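Bench notebook, kitchen corner, May

Re-oiling the worktop, second go. Nikola did the first coat before he went to the Liva job and left the tin of Kukidberg oil on the shelf with 50 ml in it. Needed 85 for the whole top last time, so ordered more. Until it arrives I am only marking up what wants sanding.

The strips vary a lot in tone, and the pale ones are where I expect the oil to go in fastest. Start with those. Do not judge the colour by the window.
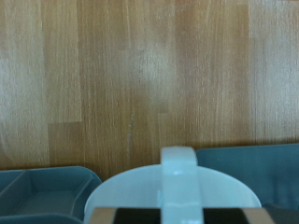
Worktop, strip joints and the thin pale mark left of centre.

The mark looks like a scratch or a scuff. Try a damp cloth first, then 2000 grit by hand, along the grain. No machine sanding near the seams. If it still catches a fingernail after that, leave it and ask Nikola, he has the Cuypers filler sticks.

Washing-up things have to stay on the wood while we wait, so they go on a tray with a cloth under them. The grey tray does for this. Waffle towel folded inside, plate on the towel, spoon across the plate, measuring cup beside it. Wire rack stays next to the tray. Anything dripping goes on the towel and never straight on the bare wood.

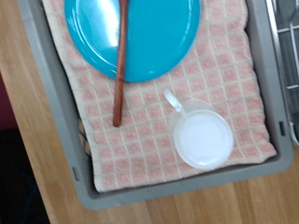 Zdenka Popescu

Change the towel at 4 pm, or sooner if it is soaked through. Tray to be lifted, not dragged. Wipe underneath each time.

Still to do:
Ring Vulero about the oil, they said 2 tins in stock.
Cut a strip of 2000 grit and leave it with the cloths.
Ask Nikola how long he let the first coat stand. His note only says "overnight".
Check the underside of the front edge before the next coat.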